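This site uses cookies to remember your settings. Accept | Manage preferences

Interlocking Foam Floor Mats: Frequently Asked Questions

What is the foam made of?
Prastilari tiles are closed-cell EVA. The surface has a fine embossed grain on the upper face. The underside is smooth and should face the floor.

Which floors are suitable?
Sealed concrete, vinyl, ceramic tile and finished wood. Do not install over carpet. The joints open under load on a soft base.

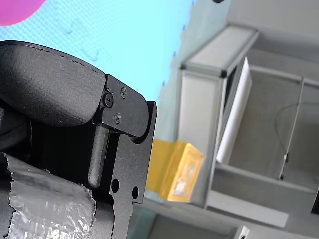 Sweep and vacuum the floor before laying. Grit trapped under a tile will print through to the upper face within a few weeks.

How are the tiles joined?
Each edge is cut with jigsaw tabs. Lay the first tile square to the longest wall, set the next one beside it, and press the tabs down from one end of the seam to the other. Do not use glue or tape in the seams.

Can I still see the seam after assembly?
Yes. Two tiles of the same color will show a thin wavy line where they meet. The line is more visible in low side light. It does not indicate a fault unless the tabs stand above the surface.

Do I need border strips?
Only where the edge is a walkway. A mat used as a work or play surface can be left with its teeth exposed. Cillberg strips fit the same tab pattern - Trergate strips do not.

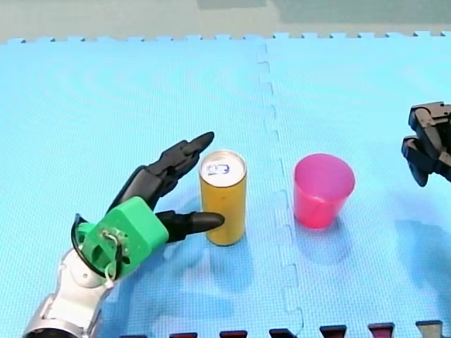
Güler, 19 October 2020

The answers below were revised on the date shown and replace the earlier care sheet.

Will cups and cans stand level on the mat?
Light items will. A narrow base can tip if it is placed directly on a seam, so use the middle of a tile. Heavy items leave a dent, and dents from short contact normally recover overnight.

How do I clean it?
Wipe with a damp cloth and a little dish soap. Rinse and air dry flat. Solvents, bleach and steam will damage the surface.

Why has my blue mat faded?
Direct sun. Rotate the tiles every few months or close the blinds.

How much gap should I leave at the wall?
Leave 10 mm on all sides. Foam expands in a warm room, and a tight fit will lift the seams in the center.

Can I buy single tiles?
Yes, in blue and gray. Quote the batch code from the packaging - shades vary slightly between batches. Orders for December delivery ship in cartons only.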